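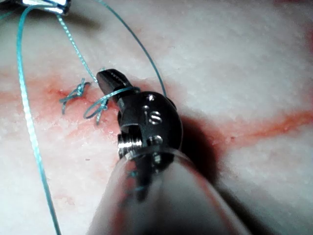 Celar is a suturing cell with two instrument arms, and most of the work of keeping it running goes into the last few centimetres of each arm. The arms themselves are forgiving. The jaws, the wrist and the cables that move them are where a good day or a bad day is made, and we came to enjoy looking after them far more than we expected. Figure 1 gives a fair idea of how little room there is: with a loop of thin teal thread round the base of the jaw and a finished knot a short distance away, any play in the wrist goes straight into where the next knot lands. A wrist with slack cables will still open and close on command, and will look healthy on the bench. It is only when thread has to be wrapped and pulled that the slack shows, so all our checks are done with thread in the jaws.

3.1 Mounting and zeroing the instruments

We start every session from a cold cell. Each instrument is seated in its carrier by hand, turned until the latch closes, and driven slowly to both ends of every joint's range before the zero is stored. Entili, the control program written for the cell by Norbert Vávra, stores the zero together with the motor currents seen on the way there. That small addition has been wonderful. A wrist that is starting to bind draws more current on one side of its travel than on the other, and the difference can be seen in the log well before anyone at the console feels it.

Jaw zero is set separately. The jaws are closed on a folded length of thread, opened, and closed again, and the closing angle at which the thread stops slipping under a light pull is taken as the working grip. Cempaka Sitompul worked out this routine in January, after we had spent too long closing jaws on nothing and wondering why the grip was different on real stitches. The thread should be the same sort that will be used in the session. Braided thread beds into the ridges of the jaw in a way that smooth thread does not, and a grip set on one is wrong for the other.

3.2 Placing the work under the arms

The tissue sits on a tray that can be turned and locked. We want the line of the cut to lie where both arms can reach it without either wrist going near the end of its range, and the quickest way to get there is to move the tray, not the arms. The operator touches one closed jaw to each end of the cut, and Entili shows how much travel is left in every joint at both points. If any joint has less than 18 degrees to spare, the tray is turned and the touch is repeated. In practice two tries are enough.

Lighting is set after the tray is locked. A single strong light gives crisp edges on thread and needle but leaves part of the surface very dark, and the jaws of the arm on that side can be lost in it. We have learned to live with some shadow. A second lamp was tried and taken away again, as it put glare on the metal exactly where the operator wanted to see the thread being held.
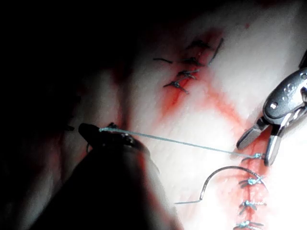
Page last changed: September 2021

Figure 2. A thread drawn taut between the two instruments, with blue knots along one cut and dark stitches across the other.

3.3 The pull test

Our favourite check, and the one we would keep if we had to drop all the others, is the pull test. Both arms take hold of the same thread and move apart until it is straight, as in Figure 2, and then hold still. The operator watches the thread while Entili records the currents. In a healthy cell the thread stays straight. When a cable has stretched, one wrist gives a little under load, the thread sags, and the motor hunts for a position it cannot quite keep. The test needs no extra equipment and can be done in the middle of a session, between one stitch and the next.

The hold lasts 29 seconds. This was settled by trial: shorter holds missed slow creep in the cables, and longer ones told us nothing more. When the test fails, the instrument is taken off, the carrier is checked for dirt, and the same instrument is mounted again for a second try. Leszek Jasińska found that a fair share of failures went away at this point, the fault being a badly seated latch. If it fails a second time the instrument goes to the repair bench.

Anouk Jacobs has pointed out a trap in the test which we pass on gladly. Thread that is also anchored in tissue shares the load with it, and soft tissue will give. The part of the thread that counts is the free length between the two jaws, and the anchored end should be left out of the reading.

3.4 Cleaning during and after a session

Red fluid and loose fibres find their way into everything. The jaws are wiped between cuts with a damp lint-free cloth, always from the wrist towards the tip, so that nothing is pushed back into the joint. Short ends of thread are the worst of it. A scrap caught behind a pulley can feel just like a worn cable, and we have replaced sound cables because of one. We now look into each wrist under a magnifier before anything is taken apart.

At the end of the day the instruments are rinsed, worked through their full range under water, and dried with the jaws open. We ask operators to finish by bringing one arm clear of the tissue with its jaws apart and nothing held, as the upper arm is in Figure 3, where the needle has been left lying beside the cut. Seen like that, both blades can be compared for bends at a glance, and it is a pleasing way to end. Needles and loose strands are then picked up by hand with forceps. We do not let the arms do it.
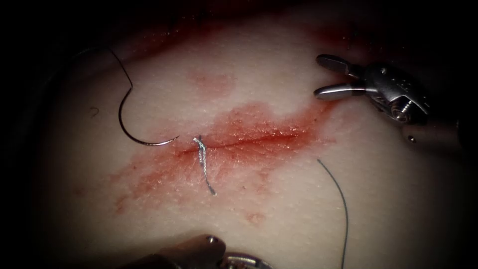 3.5 Replacing a cable

Cable repair is done at the bench in Wornville with a jig made by Wondico to our drawing. The jig holds the wrist square, so that the new cable can be run round its pulleys with both hands free. The old cable is left in place until the new one is cut to length beside it. Zahira Gunawan, who has done most of these repairs, tightens in 3 steps and works the joint through its range after each, which lets the cable settle before the final turn. A repaired instrument then goes through zeroing, the jaw grip routine and the pull test in that order, and its earlier current log is kept next to the new one for comparison.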